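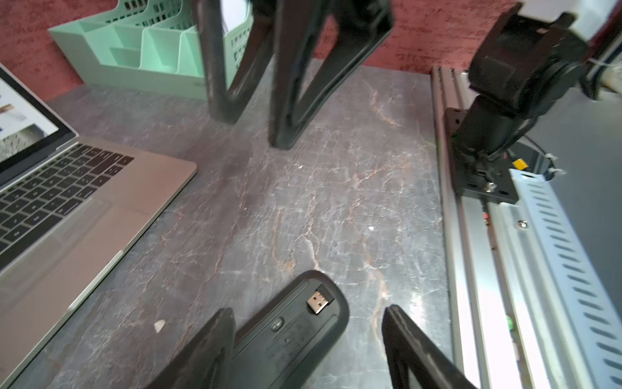
Bench Notes > Two-Arm Planning > Gallery

Hi again! I finally have pictures to go with all my moaning about the planner, so this month it's a gallery and not another wall of text. If you're new, I write the motion software for a pair of arms, and Nundatora is what I call the planner (the name came from a typo and I'm keeping it). September has gone almost entirely into one job: getting both arms to work near a laptop and a mouse without either one stopping to sulk about the other.

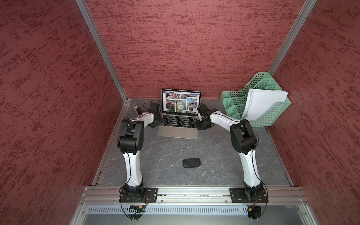 Nundatora used to treat each arm as a moving wall for its neighbor, so whichever planned second got a terrible path or none at all. Now I plan them together, with a shared clock. I'm pretty happy with poses like this one, a gripper on each side of the laptop and the right one directly over the edge of the keyboard, which the old version would have refused flat out. The collision margin over the keys is 24 millimeters. I started with more and the arms just wandered around looking for somewhere legal to be.

Perception is the part I like least, and it runs on Stimetti, my little pose tracker. Shiny dark things are hard for it, and a lit screen full of photos is worse, as it finds corners in everything! My fix was crude: once the tracker has the laptop's base, I mask out the whole lid and ignore anything inside it. Then it only has to worry about the mouse.
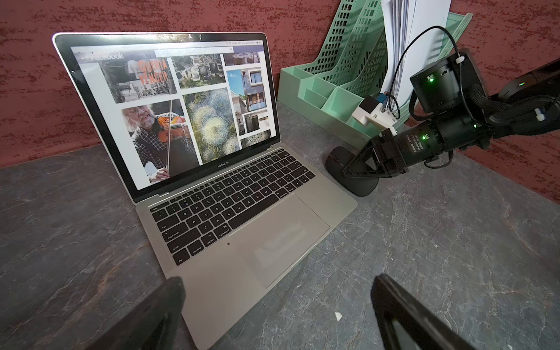
The masking also made it quicker. One full update used to take 592 milliseconds on my old machine and it's at 530 now, so hardly a miracle, but I'll take it. Most of what's left is the depth cleanup, which I wrote in a hurry on the train back from Riihimäki and have been scared to touch ever since. Guilan Tang has offered to rewrite it properly (please do, Guilan, I mean it).

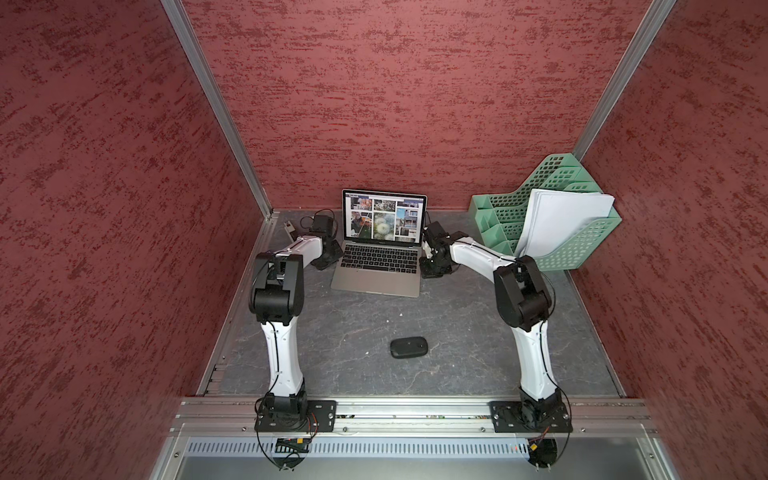

Both arms in by the laptop, mouse out in the open middle.

Next up is replanning partway through a move. At the moment, if the mouse pose changes, both arms stop and start over, even the one that has no interest in the mouse. I want only the affected arm to replan and the other to slow down a bit. The branch is called Cerkitz if you want to poke at it, and commit 1865 is the last one I'd trust.

Comments

mossyservo: Does the shared clock mean a slow arm drags the fast one down with it?

Reply from author: Yep, a bit. You can set a weight per arm, but the default is even.

Guilan Tang: Fine, I'll do the depth cleanup. Send me the logs with the bad edges in them.

pkettle: We mask screens too. Watch out for reflections on the trackpad, they got us for weeks.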